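Home | Projects | Reports | Lab Rules | Contact

Print this page | E-mail this page

Good Practice for a Shared Robot Cell
Student project report, Okport, July 24, 2022 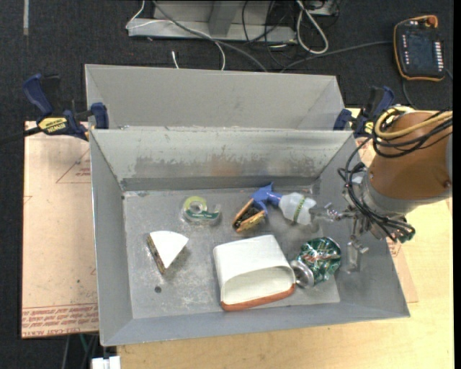

Who may stand near the arm when it is running?
Only the operator, and the operator must keep the control pendant within reach. All other students wait behind the floor line until the arm is stopped.

1. Background
Our group started in April with a copy of the Skovberg lab rules. They were written for a welding cell and many points did not fit to picking work. We kept 25 rules and wrote the others again in simpler words.

2. Rules for the bin
The bin must be clamped before the first run of the day. Check the clamps again after every 200 picks. Objects with sharp edges are not allowed, and bottles must be empty. Nobody puts a hand in the bin before the operator says "stopped" in a loud voice.

3. Rules for cables and hoses
Move the arm slowly through its full range and watch the hoses. If a cable pulls tight, stop and fix it.

4. Results
We made 394 picks under the new rules and wrote down each stop in the Husley log sheet. Most stops were for objects lying against a wall of the bin. We think the rule about speed near the walls is still too weak, and the next group should test a lower limit.

Contact | Copyright 2022 Okport Student Projects | Back to top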